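Hadovberg Counter Arm
Equipment page, Nallesura Domestic Automation Program
Page revised 14 December 2018

The Hadovberg counter arm is offered to test kitchens, training apartments and research groups that wish to study household chores under ordinary conditions. It is intended for work at a standard kitchen counter among the boards, bowls, jars and small appliances found in most homes. It is not sold for unattended use in private residences.

Work at the marble counter, with the bamboo cutting board:
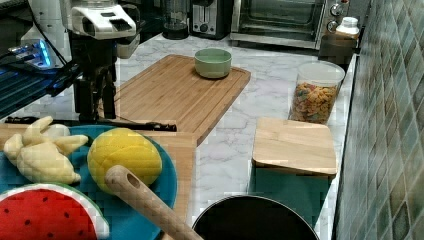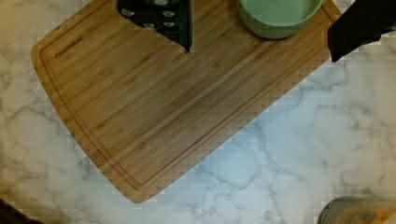
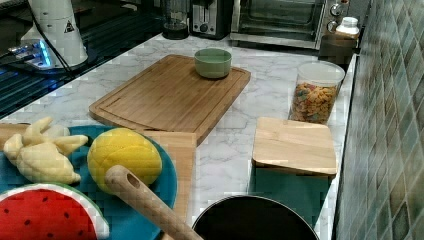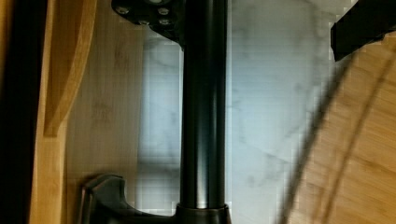 Tzu-hsuan Kong writes that the word "chores" promises more than the arm can deliver at present, and asks that this page state plainly which jobs a household could hand over today. A person clearing a counter, the letter continues, does not stop to consider whether the bowl or the spoon should go first, and a machine that must be told the order has saved its owner very little.

The program accepts the point. The following statement of capability replaces the one issued in May.

Suitable for routine use
Picking up and setting down single rigid items of moderate size, such as bowls, closed jars and small boxes, where there is clear space on both sides of the item. Moving items from one part of the counter to another according to a written list. Returning items to marked positions.

Suitable for supervised use
Handling of long utensils, including spoons and spatulas, when they lie across other objects. Handling of soft items, which change shape when held. Lifting of thin boards that lie flat on the counter. An operator must be present and must be able to reach the stop control without crossing the work area.

Not suitable at present
Cutting, peeling or any task with an open blade. Moving pots that contain hot liquid. Wiping up spills. Any task in which a person, a child or an animal shares the counter with the arm.

Results of the acceptance trials
The current gripper was put through 2119 trials at the Loltine test kitchen before release. A trial consisted of one item, one starting position and one destination. Of these, 356 were ended by the operator or by the arm itself. Most of the stopped trials involved flat or overlapping items. The figures apply to the standard gripper only and should not be used to estimate how long a complete job, such as clearing up after breakfast, would take. Complete jobs were not part of the acceptance trials.

Yao-tsung Wan, who reviewed the trial records, recommends that buyers test the arm with their own kitchenware before drawing up a work plan. A bowl with a broad rim and a bowl with a narrow one may call for different settings.

Supplied with the unit
Arm with mounting bracket, standard gripper with 2 sets of replacement finger pads, control cabinet, stop control on a fixed cable, and printed operating manual. The counter, kitchenware and appliances are not supplied.

Installation
The mounting surface must be level and fixed to the building structure. Freestanding kitchen islands are not accepted unless they have been anchored. The Hsieh cabinet requires its own electrical outlet and must be kept clear of the sink. Installation and first calibration are carried out by program staff and should be allowed 7 working days.

Care
Finger pads should be wiped with a damp cloth at the end of each session and replaced when the surface becomes smooth. Cleaning sprays must not be applied to the joints. The operator should inspect cables before the arm is powered on and enter the result in the log supplied.

Loan and purchase
Teaching institutions may apply for a loan of one term. Applications should name the responsible operator, describe the tasks to be attempted and include a sketch of the counter with measurements. Purchase inquiries are handled by the Nallesura equipment office, which will also provide the complete trial records on written request.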